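Drinavley lunch counter, progress report for July
To: Weton program office
From: Macarena Quiroga

Hi all! Short one this time, since most of you got the long version on the phone.

The two-armed station is now putting together lunch trays on its own for the first part of every shift, and the crew has (mostly) stopped standing there watching it. We logged 62 trays on our best day. The weak spot is still the wrapped sandwiches. They're soft, they lean on each other, and if the grip is a bit off you get a squashed one, and squashed ones go back to the kitchen.

What's changed for people? Quite a lot! Before, we had three people packing from open to close. Now two of them have moved to the front, talking to customers and taking special orders, and the third looks after the station and restocks it. Brustetti gave us a morning of training on that and I'd like to ask for one more, because the restocking job is harder than we wrote in the plan. Things have to go back in the same spots every time, and people don't naturally do that when it's busy. No hours were cut, and I want that to stay in writing.

The crew did grumble about the noise of the arms, and about not being asked where the table should go. Fair point. We're moving it on Wednesday, closer to the fridge, after they drew me a much better layout than mine.
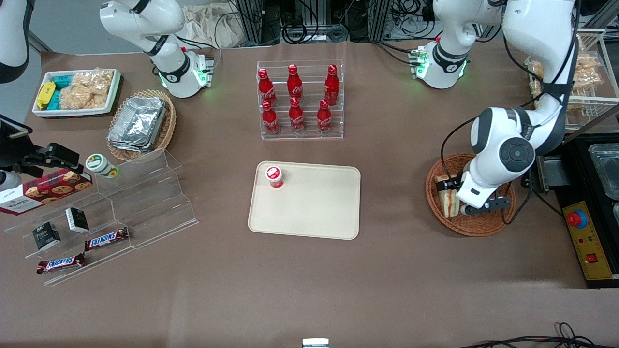 Left gripper on a wrapped sandwich in the wicker basket, tray in the middle with just a small cup on it.

Money is on track except for baskets and racks from Rosenthal, where we're a little over. I'll send the receipts separately. Next up: softer finger pads, the extra training, and a sit-down with the evening crew, who haven't had their say yet.

Macarena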